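Projects > Bin clearing > Notebook > July 11, 2026

Two-bin transfer, teleop demos, set 4
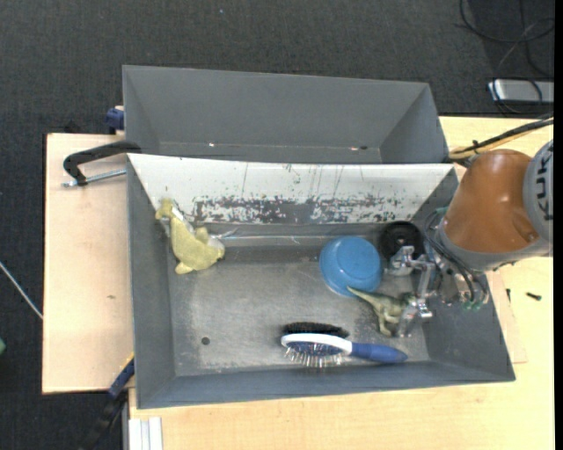 Started at ten with the leader arm unplugged and recalibrated. The wrist joint had drifted again by a couple of degrees, enough that the gripper came in tilted and caught the rim on the first try. Zeroed it against the block and it behaved for the rest of the morning.

Task is unchanged from set 3: pick from the front bin, drop in the rear one, operator decides the order. Raghda drove until lunch, I drove after. We log who is driving because the policies trained on set 2 picked up Carla's habit of pausing above the object before closing, and we want to be able to split that out.

Target for this set is 80 good episodes. Got 56. The rest will have to be Monday.

Notes by object:

Hairbrush. Take it by the handle, across the narrow part. Going for the head is no good, the fingers slide on the bristles and the brush turns over. Raghda tried it four times so that we have failures with a recovery after them. Keep those, tag as "recover".

Bowl, upside down. Still the worst one. No edge to get under when the rim is flat on the floor. What worked best was pushing it to the wall first and tipping it up the slope, then closing on the rim. Takes a long time by remote. Carla wants to know whether hand guiding would be quicker for this one. I did six that way in the afternoon with the arm in free mode and they were quicker, but you have to stand at the bin and your arm ends up in the camera view for half the episode. Not sure they can be used. Stored separately under "udley_hand".

Dinosaur. Easy anywhere on the body. The tail bends, leave it alone.

Plush. Easy but slow to let go, wait for the fingers to open fully before lifting away. Two episodes spoiled by lifting early, it came back up with the gripper.

Force limit: had it at the old value by mistake for the first nine episodes. Ruto config had been overwritten when Farouk updated the controller. Changed back and saved a copy in the shared folder. Please don't edit the copy.

Delay between leader and arm felt worse after two o'clock. Restarted the Adport bridge and it cleared. Same thing happened on Thursday, so it may be a memory leak and not the network. Will leave the logger on overnight to check.

White panel on the front bin is badly worn along the lower part. It shows as dark patches, and the segmentation keeps marking some of them as objects. Either we replace it before set 5 or we leave it and live with mixed backgrounds. I would replace it. Ask Carla.

Total across all sets is now 3,074 episodes including the bad ones. Training run planned for October needs 2,000 clean, and nobody has filtered sets 1 and 2 yet.

To do:
- check clamps before starting Monday
- finish set 4, bowl episodes first while we're fresh
- Raghda to review the "recover" tags
- new grip pads, left one is starting to peel

Comments (3) Shares (0)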